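**Do you really need both wrist views for two-handed imitation learning?**

*posted by lintfilter*

I'm trying to reproduce the Zetmont result on my own data. For anyone who skipped it: they train on demos from hand-held grippers, no robot in the loop, and claim that dropping one of the 2 gripper views hurts more than halving the number of demos. I have 847 episodes recorded with the Hamada grippers. With both views my policy is mediocre. With one view it is mediocre and trains faster. So either the paper is wrong or I am, and I've met me.

A still from one gripper's stream, with the other gripper and its marker in view:
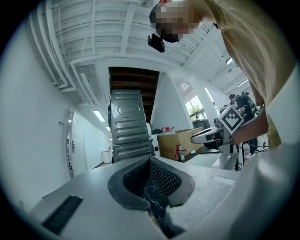

*Photo: Greststead recording set, gripper camera. Reuse with credit.*

My questions: is the marker on the other gripper what makes the second view useful, and is 847 just too few to see the effect?

**papercut_ohm**

Check your sync before you blame anybody. I had the same flat result in July and my two streams were 30 frames apart. The policy had learned to ignore one hand entirely, which was the sanest decision anyone made on that project.

On the marker: in the Zetmont setup it's only used to get the relative pose between the hands when you build the dataset. The policy never gets it as a separate input. But it's still sitting there in the pixels, so the network can lean on it, and then you deploy on arms with no marker and wonder what happened. Mask it out in half your training images and rerun. If the score drops on the masked half, you have your answer about what it was looking at.

Also look at how often each gripper can see the other. If they only meet at the handover, average success will bury the difference. Score the handover by itself.

**Flilico fan**

just get more data. we went to 2000 and it worked

**papercut_ohm**

2000 of what, and worked at what?

**Flilico fan**

episodes. folding

**gradient_descant**

Mostly agree with the first answer, with one complaint. Don't compare one seed against one seed. The gap in the paper is smaller than the spread I get from rerunning the same config, and their error bars are in an appendix I had to email for. Run a few seeds each way and post the handover numbers, because I'd like to see them too.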